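Informe de proyecto de asignatura: Buenas prácticas de seguridad en una celda robotizada para tareas con electrodomésticos

Autores: Misaki Hirano y Tipene Tipoki
Tutora: Kerstin Sundqvist
Entrega: 4 de marzo de 2024

3. Marco normativo y alcance

El presente trabajo toma como referencia las normas ISO 10218-1 e ISO 10218-2, relativas a los robots industriales y a su integración, así como la norma ISO 12100 sobre evaluación de riesgos. La celda Vidmar, asignada al grupo en el mes de octubre, se destina a ensayos de apertura y cierre de puertas. El objetivo del informe es proponer un procedimiento interno que pueda aplicarse sin modificar el equipo y que sirva de base a los grupos de cursos posteriores.

La evaluación identificó siete situaciones peligrosas. Tres de ellas corresponden a la programación en modo manual, fase en la que el operador trabaja más cerca del brazo. Las cuatro restantes se refieren al atrapamiento entre la pinza y el objeto, a la caída de la carga, al estado del cableado y al arranque inesperado.

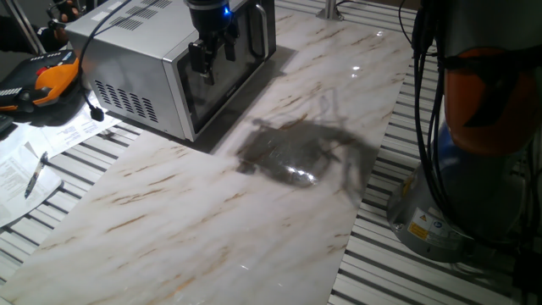

La ubicación de la consola de programación constituye el primer punto del procedimiento. El operador deberá conocer en todo momento dónde se encuentra el mando de parada de emergencia y poder accionarlo sin cruzar la zona de movimiento. En la disposición estudiada, la consola descansa sobre la superficie ranurada, a un lado de la losa de mármol, mientras que el brazo se alza en el lado opuesto. Se recomienda fijar un soporte exterior para la consola y prohibir su depósito sobre la mesa durante los ciclos automáticos. La misma regla se extenderá a la documentación: las hojas impresas y el bolígrafo que quedan junto a la consola deberán trasladarse a un puesto auxiliar antes de habilitar los motores. Las etiquetas de advertencia de la base se mantendrán legibles y despejadas.

3.1. Requisitos previos a cada ensayo

El responsable de turno comprobará la parada de emergencia, revisará el recorrido de los cables y confirmará que el electrodoméstico está desconectado de la red. La aproximación de la pinza al tirador se efectuará a velocidad reducida, con un máximo de tres personas en el recinto. Toda modificación de trayectoria se anotará en el registro de la celda y será validada por Povilas Rimkutė antes de pasar a modo automático.

3.2. Aspectos pendientes

Queda por determinar el límite de fuerza admisible en el contacto con el tirador. Mawuli Ansah revisará este apartado con los datos de la segunda serie de ensayos, que se incorporarán como anexo.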